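# Laying the Table Again

*The plain place setting is returning to canteens and shared dining rooms, one cloth at a time*

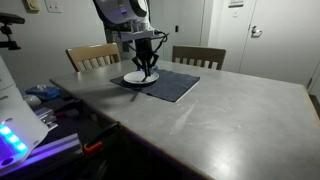
*A white plate on a dark blue-grey cloth, set towards one side of a large grey table.*

The tray had a long and largely unquestioned reign. For a generation of shared dining rooms it served as plate stand, placemat and means of transport, and when the meal was over it took everything away again. Its disadvantages were accepted as the price of speed. Diners ate within a moulded rim, elbows drawn in, and the table beneath was seldom seen.

At Skitutgate, where the dining hall seats 200 at full stretch, trays were withdrawn in March. In their place came a round white plate and a piece of cloth. The change was proposed by Uteo, the catering partnership that has run the kitchens there for eight years, and it was adopted after a trial at two tables near the servery.

The reasoning was practical. A hard tabletop is noisy when crockery is put down on it, and at one o'clock the hall had become difficult to talk in. Cloth softens the sound. It also gives each diner a place, and the staff report that people now sit down more evenly along the room instead of gathering at the ends.

**The choice of cloth**

Wasmont, the linen supplier, submitted samples in several colours. White was rejected at an early stage on grounds of laundering, and the patterned cloths were thought too busy beneath food. Dark shades performed well. They conceal a splash of gravy until the end of service, and a white plate stands out clearly against them, a point of some importance to older diners and to those with poor sight.

The mats are washed at the end of each day and dried flat where space allows. A soft cloth will never lie as straight as a board, and the house guidance does not ask that it should. An edge may ripple a little. Setting the cloth at an angle is also permitted, and several of the serving staff prefer it -- the corner points into the table and leaves room at the sides for a glass and a jug.

**The table itself**

With the trays gone, the tabletops came under closer scrutiny. A smooth grey surface is forgiving of crumbs but less so of smears, which show as pale streaks when light falls across them. The former practice of a single wipe with a wet cloth was found to leave much of this behind. The tables are now wiped twice, first damp and then dry, working from the far edge towards the near one.

Xue, a smaller dining room on the same site with 44 places, has followed the scheme with one variation: plates are laid before the doors open, and food is brought to the table in shared dishes. Service takes longer. The kitchen has adjusted its timings accordingly, and the last sitting now begins at half past one.

There have been complaints, chiefly from those who used to carry soup, main course and pudding in a single journey. A small stock of trays has been kept by the door for anyone who needs one. The arrangement will be reviewed in July, when the first set of cloths is due to be replaced.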